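Bench notes: looking after the Brovura hand grippers

The Brovura grippers have been in daily use since January, and the service interval in the original build sheet no longer fits the way they are worked. This item replaces the care section of that sheet. It covers the linkage bushings, the finger faces and the mounting screws. Rack and handle work is still covered by the Michalski sheet, except where noted below.

The service interval is now 100 hours of closing time, or four weeks, whichever comes first. The hour count is kept in the Drodirgate log, one line per tool. If a tool has missed a line, treat it as due.

Pivots and finger closure

Start with the linkage. Each pivot runs in a brass bushing pressed into the black arm. Wipe the rims with a dry cloth and move the arms through full travel by hand. A good bushing stays put in the plastic while the pin turns inside it. If the bushing creeps, the arm is replaced as a unit. Do not glue it back in. Adhesive gets into the bore and the finger starts to close late on that side.

Next, check closure on a thin straight rod. The rod goes between the inner faces and the fingers are closed on it slowly. Lay white paper over the table first - any gap along the seam is easier to read against it. Hold the far end of the rod steady with a second gripper, so the tool under test carries no side load. The faces should meet the rod along their length. A rod that leans as the fingers close points to one arm running ahead of the other.
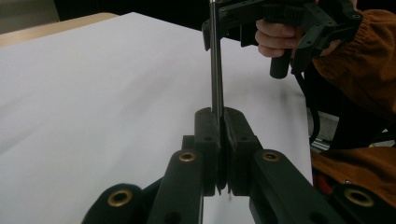 One reply to the draft of these notes asked for the check to be done twice, with the rod turned half a turn in between, on the grounds that a slightly bent rod gives the same lean as a late arm. The point is accepted. If the lean follows the rod, change the rod. If it stays on the same side of the tool, the fault is in the linkage.

Finger blocks and screws

The finger blocks are held by small screws through the face. These back out over time, and the first sign is usually a click on closing. Tighten in short steps, one side and then the other, and stop when the block no longer shifts under thumb pressure. Thread lock is not used here. The holes are in plastic and will strip before the bond lets go.

Inner faces are cleaned with a damp cloth and left to air dry. Solvent wipes have been taken out of the Flilell kit for this reason: they dull the surface and leave it slick. Worn faces are changed in pairs, even if the other one looks sound.

After any work on the finger blocks, open the tool fully over a clear stretch of table and compare the two sides. The tips should sit at the same distance from the center line. Then try the tool on an upright object, such as a pen in a stand. A pen leaning in its holder is a useful test, as it takes a slight roll of the wrist to line up the faces and any slack in the blocks can be felt at that point. 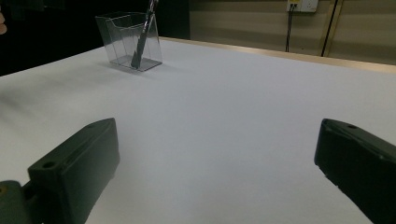 Parts and stock

Arms with bushings fitted are kept in drawer 28. Finger blocks are in the drawer below, bagged in pairs. The last order was for 138 face screws, enough to cover every tool on the bench with spares. Screws that have been removed more than once go in the scrap tin.

Racks are not stocked. If the teeth show wear, tag the tool, enter it in the Drodirgate log and leave it on the lower shelf. Do not swap a rack from another gripper - the travel stop is set to match the original part, and it has to be set again from scratch.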